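Notes on the Care of Container Candles

Readers of this journal will recall that the household adopted a written policy on candles in August, after the unfortunate matter of the hall shelf.
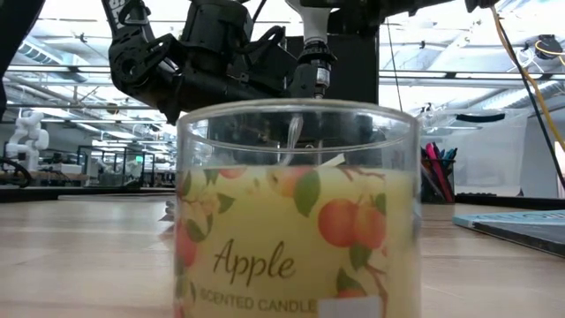 The policy has since been revised once, at the request of Jiahui Jia, and the current terms are set out below for anyone who wishes to follow them at home.

A new candle is to be burned for 3 hours on its first evening, so that the melted wax reaches the glass on all sides. A shorter first burn leaves a ring that no later effort will fully correct. The wick is trimmed before each lighting and the clippings are removed. No jar is to be moved while the wax is liquid.

Fruit scents are assigned to the kitchen and the breakfast table. Apple remains the preferred choice for the autumn months, and I have found no reason to alter that arrangement. Floral scents are permitted upstairs only. Myrtle Zamora has filed a standing objection to this rule, and it is noted.

Burning ends when a shallow layer of wax remains at the base. Empty jars are washed in warm water, dried and stored in the pantry, where they are issued for buttons, matches and seed packets. Labels may be kept on if they are clean.

Questions concerning tapers and pillar candles will be addressed in a separate entry, once the holders from Indik have arrived and been inspected.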